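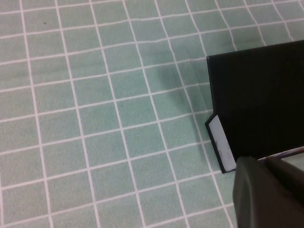
Every vendor I've dealt with has a story about why the safety stop is good news. The one I heard on Friday went like this: the arm stopped, so the system worked. I had driven out to Firklow to watch the Curnance demo with Anas Soliman, who writes the control code and is a patient man, and I came home unconvinced. The task was about as plain as they come. Box on a table, gripper goes in, gripper comes out, nothing gets crushed. They run it on a green cloth printed with a white grid, and the cloth does not lie flat. The lines bow and ripple wherever it's wrinkled. I asked if the software used that grid for anything and was told no, which I was glad to hear, and then I was told "well, only for the first calibration," which I was less glad to hear.

So, the fault. On the third try of the afternoon the arm went down beside the box wall and kept pushing. It didn't slam. It leaned, the way you'd lean on a stuck door. Then after what Anas later read off the log as 3,645 milliseconds, it gave up and froze with a protective stop on the screen.

Three and a half seconds is a long time. Put your hand flat on a table, have a friend lean on it, and count.

The explanation I got was that the force limit had been raised the week before to get rid of nuisance stops. I've heard that phrase in every shop I ever worked in. At Birnavia, where I spent my thirties around palletizers, we had a light curtain that tripped whenever the bay door was open in the afternoon, and the fix was a piece of cardboard. It was a good fix right up until it wasn't. A nuisance stop is the machine telling you that something about the setup is off, and the usual response is to tell the machine to keep quiet.

Anas, to his credit, didn't argue much. He pulled up the log and let me read over his shoulder. There were 2 warnings before the stop, both about contact force, both marked as information only. Who decides that? Some default in a settings file, it seems. He wasn't sure who had last touched it.

They put the limit back and ran it again while I stood well to one side with my coffee.
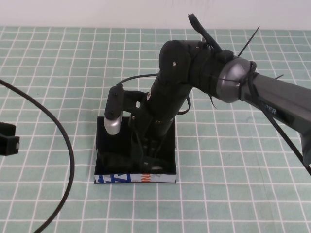
The arm, reaching down into the box.

I'm aware that one run after a fix proves very little, and I said so. The brochure claims roughly 4,000 cycles without a person stepping in. I asked whether those cycles were done with the higher limit or the lower one, and the room got quiet, and someone offered to email me. As of this writing I have no email.

The other thing that bothered me was smaller. A black box with tall black walls is a hard thing for a camera to look into. You get down near the bottom and it's all shadow. When I said so, the answer was that the model had learned to handle dark boxes. Maybe it has. It had also just spent a good while pushing on one.

Nawal Mahrous, who ran safety for us back in the Abdel Hamid warehouse days, called me that night about something else and got the whole story instead. Her question was the one I should have asked: where is the written record of the limit change? Who signed it, and what did they test afterward? I didn't see one. I'm going to ask for it, along with the cycle counts, before I say anything nice about this product to the people who are paying me to have an opinion.

If the paperwork shows up I'll post it here, with whatever they let me share. Comments are open, but please don't send me the marketing video again. I've seen it.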